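Home > Paper & Books > Tips > Looking After Art Books

Tips Repairs Shelving Readers Write Contact

Looking after art books at home – the short version

Typed up fast between two other jobs, so no particular order.

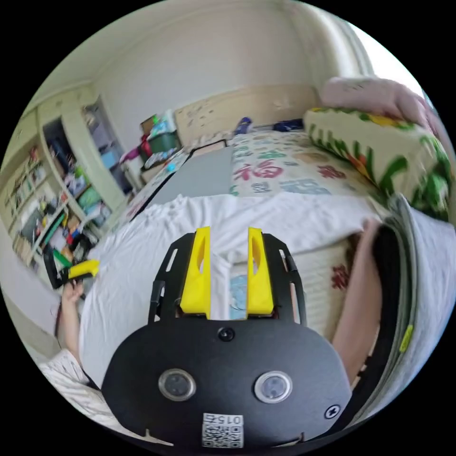 Start with the big ones. Exhibition catalogs, monographs, anything on coated paper. Heavy, glued spines mostly, and the glue is what goes first. Paperback novels you can treat how you like. A catalog with 300 plates in it, no.

Lay the really large ones flat. Two or three in a pile, biggest at the bottom. More than that and you will never get the bottom one out without dragging it, and dragging scuffs the cover. Standing is fine for normal sizes if they're snug with a neighbor of the same height. A tall book next to a short one warps over the top of it in a year or so. Ask me about my Kaczorowski poster book. Bent like a banana.

Taking a book off the shelf: don't hook a finger over the top of the spine. Push the two neighbors back a little and grip the middle. Everybody knows this and everybody hooks anyway. I hooked one this morning.

Opening a new one

Spine on the table, both covers down, pages held upright. Then lay down a few pages from the front, a few from the back, front, back, until you get to the center. Run a finger down the gutter each time, lightly. Takes five minutes. Do it for glued bindings especially. If you hear a crack, stop and leave it for the day.

Don't force a double-page picture flat to see the middle of it. You won't get the middle. The designer put the important part in the gutter and that's that. My biggest complaint about art books generally, but this is a tips page.

Fingerprints on glossy plates

Dry microfiber, the kind for glasses. Breathe on the mark, wipe once, outward from the gutter. Matte paper – leave it alone. Rubbing matte black makes a shiny patch and then you have a shiny patch forever. Soft white eraser sometimes works on matte white margins, go toward the edge of the page and brush the crumbs off before you shut it.

No kitchen spray. No baby wipes. Hemant Solanki wrote in to say he used a baby wipe on a photography annual and two pages stuck together overnight, both portraits. Coated paper plus any damp = glue, more or less. If yours has got wet, interleave with wax paper right away, before it dries, stand it up fanned open, fan on low. Change the sheets every couple hours. Once they've dried stuck they're stuck.

Smell

Musty secondhand book, not moldy, just musty. Big plastic tub with a lid. Open dish of baking soda at one end, book standing at the other end slightly fanned, lid on, leave it 9 days. I used to say a week but a week wasn't enough for the Munus catalogs. Don't sprinkle the soda in the pages, I did that once and was still shaking it out at Christmas.

Fuzzy spots or anything that smears is mold. Bag it, keep it away from the others, decide if you really want it. Usually you don't.

Cat litter works too (clean, obvously). Dryer sheets only cover it up.

Price stickers

Hair dryer on low, held back a bit, half a minute. Lift a corner with a fingernail or an old plastic card and peel slow and flat, back on itself, not straight up. Residue: roll it off with your thumb. On a laminated cover a drop of lighter fluid on a cotton swab is OK, window open, test on the back first. On an uncoated or cloth cover nothing wet at all, live with the ghost of the sticker.

Dust jackets

Clear film covers, the kind libraries use. Cut with 2 inches extra each end, fold top and bottom to height, no tape touching the actual jacket. I've tried three makes and they're all fine, buy the roll not the pre-cut. Small tear in a jacket, mend from the back with document tape. Never ordinary sticky tape, it goes yellow and then brown and then falls off and leaves the brown behind.

Puspita Mandagi takes all her jackets off and keeps them in a drawer. Says the cloth underneath looks better. She's right, it does, but then the cloth fades. Pick one.

Light

Red spines go first, then orange. If sun hits your shelf for even part of the afternoon, swap the order, put the blues and blacks there. Or turn those ones spine-in, which looks silly but works. I have a row of 29 exhibition guides that all used to be the same red and you can read off exactly where the curtain stops.

Shelves

Thick shelf, short span. Art books are much heavier than you think – weigh a foot of them on the bathroom scale before you buy a bookcase. If the shelf already sags, flip it over, gives you a few more years. A batten along the back wall under the shelf helps more than extra pegs do. Leave an inch of air behind the books on an outside wall.

Bookends: the cheap bent metal ones knife into the last book. Slide a piece of mat board between. Offcuts from a framing shop, ask, they usually have a bin.

Notes in the margin

Pencil. 2B, it comes out. I don't hold with highlighter in anything with pictures, it shows through and sometimes strikes onto the facing page. Sticky flags okay for an evening, not for years, the adhesive lifts the ink on some papers when you finally pull them. Slips of plain paper are better. Nabila Ismail uses old museum tickets, nice idea, only check they're not the thermal kind, those go gray and can rub off on the plate.

If you're reading about a picture and flipping back and forth to the plates at the back, don't keep a thumb jammed in there for an hour. Two ribbons. Or photograph the plate on your phone and keep that beside you, easier on the book and you can zoom.

Lending

Write it down. Who, what, month. I have a card from September with just "Hakim, the big one" on it and I have no idea which big one. Hakim Jugah, if you read this, any of them.

Mailing one: wrap in paper, then plastic, then two stiff pieces of card bigger than the book on every side, tape the cards to each other and not to the book. Corners are what gets hit. Then the box, and stuff it until nothing moves when you shake it.

Next time foxing, and what to do about loose plates. Ningsih Tambunan has sent a method for the plates with wheat paste which I need to try on somthing cheap first.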